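3.2 Sorting habits in small secondhand shops

Most earlier work on how shops sort donated goods looks at the big chains, where there is a written rule for nearly everything. Small shops don't have that. A box comes in, somebody opens it, and what happens next depends on who is standing there. We wanted to know how much it depends on that, and whether it changes what gets sold.

Two shops agreed to take part. Tutton is on a main road, sells mostly housewares, has two paid staff and a changing group of helpers. Marnasine is smaller, up a side street, more clothing than anything else but takes lamps, dishes, baskets, small furniture when there's room. Both price by hand. Neither keeps a stock list, so we had to build one ourselves, which took most of the first month and was the hardest part of the study by a long way.

Over the study period the two shops logged 2,652 donated items between them. Of these 868 were what we call mixed-use, meaning a buyer could reasonably expect to find them in more than one section. A basket is the usual case. It can go with storage, with kitchen things, with garden things or by the register full of something else. Lamps less so but still a problem: shade missing, shade present but sold separately, base good enough to count as decor. Clothing is hardly ever mixed-use by our definition and we leave it out from here on.
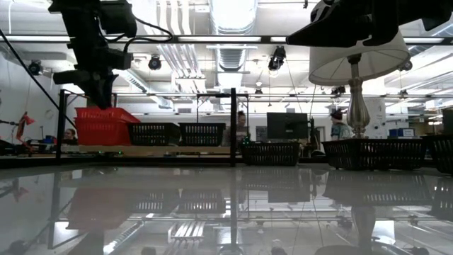

Each mixed-use item got a paper tag with the date in, first section, any later section, and date out. Staff were asked to move things whenever they normaly would. We did not tell them what we were comparing. Tags were collected at closing, 6 p.m. at both shops, and typed up the next morning by the second coder.

Coding was done by Kevser Taşdemir and Birsen Avcı. They coded separately and then met to settle the differences. Most of the disagreements were about what counts as a move. If a bowl goes from the top shelf to the bottom shelf of the same unit, is it a move? Taşdemir first said yes, Avcı no. We went with no. A move is a change of section, with sections as marked on the floor plan that the shop itself gave us. Shelf changes were kept in a notes column and are not used in this paper, though somebody probably should look at them.

A second question was what to do with sets. Six glasses tagged together are one item. Six glasses tagged one by one are six items, even if they all go to the same buyer. Not ideal. It follows what the shops did on the day, and we didn't want to go back and rebuild sets from handwriting that was often very hard to read.

3.3 Interviews

28 interviews in total, staff and helpers at both shops, between 10 minutes and an hour. Held in the shop, usually in the back, often with sorting going on at the same time. We started with a fixed list of questions and dropped it after the third interview. People answered much more fully when asked about a particular thing they had just put down somewhere. "Why there?" got us further than anything on the list.

Three kinds of answer came up over and over. First, looks: put it where the color works. Second, size, or really empty space: put it where there's a gap. Third, memory of an earlier sale. One helper at Marnasine put every wicker item near the door, on the grounds that one had sold there within the hour the previous August. She'd been doing it since. Several of the others had copied her without knowing where it came from.

Gap filling was by far the most common reason given for the first placement. It was rarely given for a second one. When an item had been sitting and someone finally moved it, they talked about the buyer: who would want this, what would they be looking for when they came in. So the thinking about buyers does happen, only late. At Tutton this second look came when the shelves were dusted. At Marnasine there was no set time for it and some things were never looked at again.
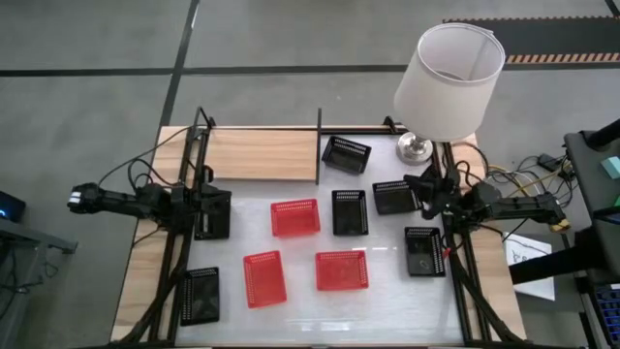
Figure 2. Work table with a black basket on its white top.

To check the interview answers against the tags we drew 50 mixed-use items that had been moved at least once and asked the person who moved them for the reason, same day where possible. Answers matched the general pattern above. A few people could not remember moving the item at all. We coded those as no reason given and kept them in.

3.4 Pricing

Price was the thing we expected to matter and could do least with. Tutton marks down by colored sticker, Marnasine by crossing out the old number. In both shops a move and a markdown often happened in the same minute, so for those items we can't say which of the two did the work. Ağca makes the same point about market stalls and deals with it by only counting goods at full price. We followed that for the main comparison. It cuts the sample quite a bit. The Gredance method, where each markdown starts a new record for the item, would have kept more of the data but needs exact times, and our tags have dates only. An earlier draft of this section used both and the results were confusing to read next to each other, so only the full-price version is reported here. The other tables are availble on request.

One more limit. Staff knew the tags were there. Avcı noticed that tagged items at Tutton were being set down a little more carefully in the first week, and straighter on the shelf. This seemed to wear off. We kept the first week in anyway, dropping it makes no difference to the direction of any result in section 4.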